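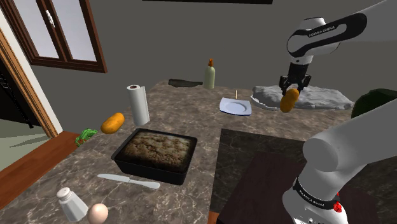

Kiltura 写作工作室现招收长篇小说结构修改工作坊学员,同时招聘兼职审读编辑一名。两项分别申请,材料不通用。

## 一、工作坊学员

**对象**

已完成一部中文长篇小说初稿、准备进入第二稿的作者。类型不限。初稿须有完整结尾,只有大纲或部分章节的稿件不予受理。是否出版过作品不影响录取。

**内容**

课程处理结构层面的问题,不涉及句子润色,也不提供投稿代理。单元安排如下:

1. 场景清单:为全稿逐场编号,登记视点人物、地点、时间跨度、信息增量。
2. 因果链检查:标出删除后不影响后文的场景,决定合并、移位或删去。
3. 视点与叙述距离:处理章内视点漂移,统一自由间接引语的使用范围。
4. 时间线:倒叙与插叙的进入点和退出点,章节间的时间标记。
5. 开头重写:在前四个单元完成后进行,不提前。

前两个单元由 Rosário Loureiro 主讲,第三、四单元由 Romain Pruvost 主讲,第五单元为一对一讨论,由两人分担。讲授语言为中文。

**形式**

线上进行,二月开课,每次晚七点开始,时长两小时。全期共22次,其中一对一讨论两次。场景清单使用 Druso 表格模板,录取后发放。学员须在每次课前一天中午十二点前提交作业,逾期作业不予批注,可以照常听课。缺席超过四次者不发结业证明。

**申请材料**

- 初稿前30页,A4,小四号字,1.5倍行距,PDF格式
- 全书梗概一份,不超过两页,须写明结局
- 修改说明一份,列出作者本人认为最需要处理的三处结构问题,注明所在章节

梗概中请勿使用封底文案式的写法。以“她将如何选择”一类问句收尾的梗概,会被退回要求补写一次。

**费用**

全期516欧元,可分两次支付。设全额减免名额两个,申请者在邮件中注明即可,无须提供收入证明。减免申请与稿件评审分开处理,审稿人看不到该项信息。

## 二、兼职审读编辑

**职责**

- 审读工作坊学员的场景清单,核对编号、视点与时间标记是否和正文一致
- 为 Bettencourt 手稿评估项目撰写审读报告,每份报告包括情节概述、结构问题、修改优先级三部分
- 参加每月一次的报告校准会,会前独立完成同一份样稿的评估

**要求**

- 有长篇小说编辑或审读经验,能提供两份署名或匿名处理后的审读报告
- 能区分结构意见与个人趣味,并在报告中分栏书写
- 熟悉修订模式与批注功能
- 能用葡萄牙语或法语阅读者优先,非必要条件

**条件**

远程工作,按件计酬,每份完整报告119欧元,场景清单核对另按小时结算。试用期内完成三份报告,由 Inês Caldeira 复核并书面反馈。试用期报告同样付酬。审读人不得向作者推荐本人的付费服务。

**测试**

初选通过者会收到一篇短稿,须在五个工作日内交回一份两页以内的报告。测试稿由 Glenys Naylor 授权使用,不得转发或用于其他用途。

## 三、提交与评审

材料通过 Drurkico 申请页面上传。学员申请选“结构修改”,编辑申请选“审读”。文件名格式为“姓名_类别”,正文内不要出现作者姓名。系统不接受压缩包。

学员稿件由两名审稿人分别阅读,意见不一致时交第三人。未录取者会收到一段书面说明,不另作电话沟通。稿件在评审结束后删除,著作权始终归作者所有。

关于格式、减免与无障碍需求的问题,请通过申请页面的留言栏联系 Arnaldo Baptista,邮件标题注明所申请类别。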